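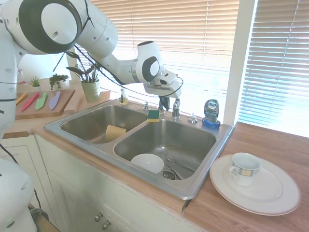 Double sink, sponges at left basin and divider, bowl and fork in right basin.

Home | Notebook | Kitchen bench | Previous entry | Next entry

4 Oct 2018

Sink area, Andley kitchen. Dish soap and sponge comparison, continued from July.

Purpose: settle which soap goes where, and whether two sponges at one sink is worth keeping. The July notes had one sponge for everything and the result was a sponge that smelled by the second week.

Layout as it stands. Stainless double sink in the light wood counter. Smaller basin left, larger one right, faucet behind the divider. Pale yellow sponge upright against the front wall of the left basin. Small yellow and green one on the divider, toward the back. Dawn on the corner of the rim, right of the deck pump. Clear dispenser with the white pump top is behind the left basin by the window sill and is low. Refill before the next session.

Load in the right basin: white bowl on its side, fork next to the strainer, one more utensil lying across the drain. The utensil across the drain is a bad habit. It shifts when the basin is emptied and then sits over the strainer where the scraps collect. Flatware should go in the bowl, handles up, until washed.

Soap dosing. Measured the clear dispenser by pumping into the small cylinder. 7 full strokes gave 11.2 mL on the first run, so 1.6 mL per stroke. Second run gave the same to within reading error. One stroke on a damp sponge was enough for a bowl and two pieces of flatware. Two strokes only added rinse time. Did not measure the deck pump. It needs its own run, and the bottle under the counter has to come out first to see what is in it.

Water. Filled the right basin to a tape mark, wash temperature 112 F at the start by probe thermometer. After 31 minutes it was down to 95 F and the grease test plate (cold bacon fat, thin smear) no longer came clean in one pass. The steel loses heat quickly with the counter cold. Either wash sooner or run a smaller fill. Next time try half depth with the same soap and see whether the shorter fill time makes up for the faster cooling.

Sponges. Weighed the plain yellow one saturated and again after one hand squeeze. It gave up 55 g. Repeated with it left standing on edge overnight and with it left flat overnight. On edge was dry to the touch on both faces by morning. Flat was still damp underneath. Standing on edge in the basin is acceptable but the bottom edge stays in whatever water is left there, so that edge is the last to dry. A rack above basin level would be better. The Grumthorpe wire rack fits the wall thickness but the hooks are bare metal and will mark the rim. Larneo rack has coated hooks, not tried yet.

The green layer on the small sponge is for pans and the strainer only. It dulled the glaze on the Santoso test tile after repeated passes with moderate pressure, visible under the lamp at a low angle. Keep it off bowls. The divider is a reasonable place for it as it drains either way, though it gets knocked into the basin when large pans come through.

Proposed assignment:
Left basin: rinse only. Plain sponge lives here until the rack is in.
Right basin: wash. Strainer emptied after each load.
Divider: scrub sponge, nothing else.
Back rim: bottle stays right of the pump.

Open items:
Refill clear dispenser and label it with the fill date.
Measure deck pump, same method, same cylinder.
Half depth fill, log temperature every five minutes.
Try the Larneo rack with a saturated sponge and check the hooks for slip.
Repeat the tile test with the green side wet and soaped. Today's passes were done with plain water, which may be harsher.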